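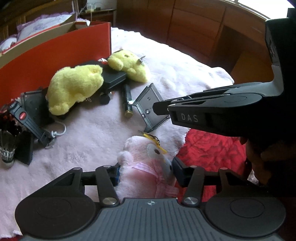
Why do the numbers in the news keep changing?

For readers aged 8 to 11
28 October 2024

When Storm Trista reached the town of Brisora, the river Ekpo came over its banks in the night. By breakfast the first headline was out: "70 missing in flood". By teatime the number was three. The next day there was hardly any number at all, and most of the news had moved on to something else.

So where did the other people go? Were they found? Were they ever missing?

Those are good questions, and you should ask them whenever you see a big number in a big headline.

Who said so?

Every number in a news story comes from somewhere. It might come from the police, a hospital, the mayor's office or a man standing on a bridge in a wet coat. Some of these are better than others. The man on the bridge may be perfectly truthful and still not know very much.

The 70 in the Brisora story came from a list of people whose families could not reach them by phone. The phone masts were down. If your gran can't ring you and you can't ring her, is she missing? To you she might be. She might also be upstairs with a torch and a packet of biscuits, a bit cross.

A careful headline would have said "Families unable to reach about 70 people". It is longer and duller, and fewer people would click on it. Keep that in mind when you wonder why it wasn't used.
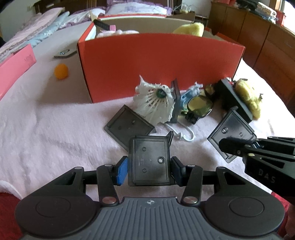
Why did so many websites say the same thing?

You might think that if you read something in ten places, it must be right. Look again at the small print under the headline. In this case most of the ten said "Source: Andico". Andico is a news agency, a company that writes stories and sells them to newspapers and websites. Ten websites had bought one story. Nine of them had not checked it with anybody, as far as a reader could tell.

Copying does odd things to a story, too. One website turned "missing" into "feared dead". Another translated the story into a second language and then somebody translated it back, and the Ekpo became a village. It is a river. You can't live in it.

What about numbers that sound very exact?

Later that week we were told that 359 homes had been damaged. It sounds much more trustworthy than "hundreds", doesn't it? Somebody must have gone and looked!

Perhaps they did. But what does "damaged" mean? A house with its kitchen under water is damaged. Is a house with a soggy doormat? The reports didn't say. An exact number can be sitting on top of a very fuzzy word, so read the word as well as the number.
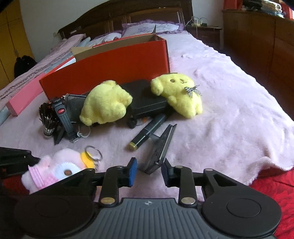 Are reporters telling lies, then?

Mostly, no. In the first hours after a flood, roads are shut, people are frightened and the ones who know the most are busy helping. Reporters still have to say something. A first number is often a guess made by tired people, and good reporters will tell you that it is.

What I would grumble about is what comes afterwards. The wrong number was at the top of the page in enormous letters. The correction was one line at the bottom – on some sites I couldn't find it at all.

Things to try at home

Pick a news story with a number in it and write the number down, with the day and the time. Look for the same story the next evening. Has the number changed? Does anyone explain why?

Find the words that tell you who said it. If it only says "reports suggest", ask whose reports.

Cover up the headline and read the rest first. Then make up your own headline and compare the two.

Some words you may meet

Agency: a company that sells news to other news companies.

Correction: a note saying an earlier story had a mistake in it.

Unconfirmed: someone has said it and it hasn't been checked yet.

Next in this series, in November: who gives a storm its name?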